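少ないデモで把持方策を微調整する手順(固定カメラ1台の場合)

作成:Gadisa Alemneh 2025年12月14日

このページでは、事前学習した方策を、新しい作業台に合わせて微調整する方法を説明します。私たちが「Zikow」と呼んでいる手順です。学習の部分はGhazala Dhanialが設計し、私は実験と記録を担当しました。日本語は私の母語ではありませんので、読みにくい文がありましたらお知らせください。

対象とする作業は、台の上に置いた小さな器を1つつかみ、持ち上げることです。簡単な作業に見えますが、台を変えると成功率が大きく下がることがあります。私たちの元の方策「Oltix」は、白い無地の机で学習しました。石の模様がある台に移したとき、最初はほとんどつかめませんでした。

準備するもの

・事前学習済みの方策(画像と関節角度を入力にするもの)
・固定カメラ1台
・遠隔操作の装置
・無地の布またはカーテン(背景用)
・色の違う小さな器をいくつか

手順1 カメラと背景を決める

カメラは台の全体が入る高さに固定します。固定したあとは、最後の評価が終わるまで動かさないでください。少しでも動かした場合、私たちは必ずデモを取り直します。画像をずらして補正する方法も試しましたが、手前と奥でずれの量が違うので、うまくいきませんでした。

背景には布をかけます。人や棚が後ろに見えていると、方策がそれを位置の手がかりとして使う場合があります。布のひだは残っていてもかまいません。

手順2 器の置き場所を決める

台を頭の中で5つの領域に分けます。左奥、右奥、左手前、右手前、中央です。どの領域にも同じ数のデモが入るようにします。操作する人は、自分が楽に届く場所へ器を置きたくなります。私も最初の記録では中央ばかりに置いてしまい、奥の成功率がとても低くなりました。 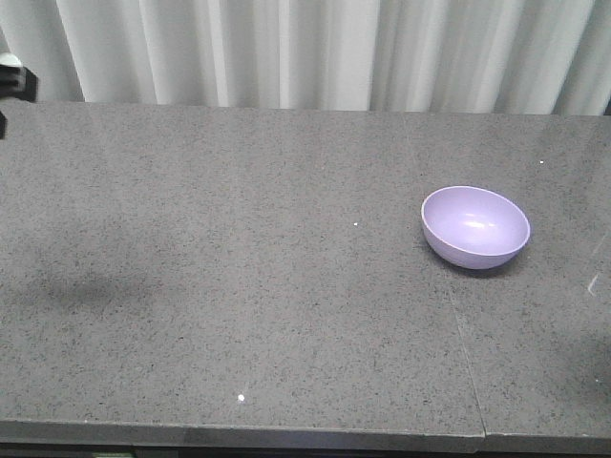

領域の中では、位置を毎回少し変えてください。印を台に貼ってはいけません。方策が器の代わりに印を覚える恐れがあります。位置の管理には、紙に書いた表を使います。1回ごとに、領域の名前と器の色を書くだけで十分です。

手順3 デモを記録する

1つの領域につき4回、遠隔操作で把持を行います。速さは一定にして、器の真上で一度止まってから下ろします。この「一度止まる」動作を入れないと、下降を始める高さがデモごとにばらばらになり、学習のあとで器の縁を押してしまう失敗が増えました。

失敗したデモは消さずに、別のフォルダーに移します。微調整には使いませんが、手順5で失敗の種類を調べるときに役に立ちます。

記録を始める前に、手を初期姿勢へ戻すことも忘れないでください。初期姿勢が違うデモが混ざると、動き出しの方向が不安定になります。

手順4 微調整する

画像の特徴を取り出す部分のうち、前半の層は固定し、後半の層と行動を出力する部分だけを学習します。全部の層を学習すると、デモの数が少ないため、すぐに過学習になりました。

学習は1,000ステップで止めます。もっと長く続けると検証データの損失はまだ少し下がりますが、実機の成績は良くなりませんでした。損失だけを見て止める時点を選ぶのは、すすめません。

画像の拡張は、明るさと影の2つを入れます。影の拡張とは、ぼかした暗い楕円を画像の中の適当な場所に重ねる処理です。照明の下に腕があると台の上に影が落ち、影の位置は姿勢によって変わります。この処理がないと、方策が影のほうへ手を伸ばすことがありました。左右の反転は使わないでください。腕の取り付け位置と画像の関係が合わなくなります。

手順5 評価する

評価では、デモに使っていない位置に器を置きます。各領域で5回ずつ試し、結果を領域ごとに書きます。全体の平均だけを書くと、特定の場所で失敗していることが分かりません。

失敗は次のように分けて記録しています。

・接近の失敗:器と違う場所へ手が行く
・高さの失敗:縁を押す、または器の上で閉じる
・保持の失敗:つかんだあとに落とす

接近の失敗が多い場合は、その領域のデモを足してください。高さの失敗が多い場合は、デモを足す前に、手順3の「一度止まる」高さがそろっているかを確認します。保持の失敗は、私たちの経験では学習の問題より、指先の面の汚れが原因であることが多いです。布で拭いてから、もう一度評価してください。

私たちの結果

7月に最初の版を試したときは、影の拡張がなく、領域も分けていませんでした。今の版では、中央と手前の領域は安定しています。右奥と左奥には、まだ高さの失敗が残っています。カメラから遠い場所では、器が小さく写り、深さを読みにくいためだと考えています。まだ確かめていません。

比較のために、同じデモで最初から学習した方策「Gristorix」も評価しました。この方策は器の方向へ動きますが、把持まで進むことはまれでした。デモが少ない条件では、事前学習の効果が大きいと言えます。

よくある問題

学習した方策が動かず、初期姿勢で止まったままになる:デモの最初に静止した時間が長く入っていないか、確認してください。動き始める前の部分は切り取ります。

器の色を変えると失敗する:デモの色が偏っています。手順2の表を見て、色と領域の組み合わせが固定されていないかを調べてください。私たちは一度、薄い色の器を右側だけに置いてしまい、左に置いたときにまったく反応しない方策を作りました。

日によって成績が変わる:窓の光を疑ってください。カーテンを閉め、照明を記録のときと同じ明るさにします。

設定ファイルの書き方は、別ページ「Bukhari 設定の説明」にあります。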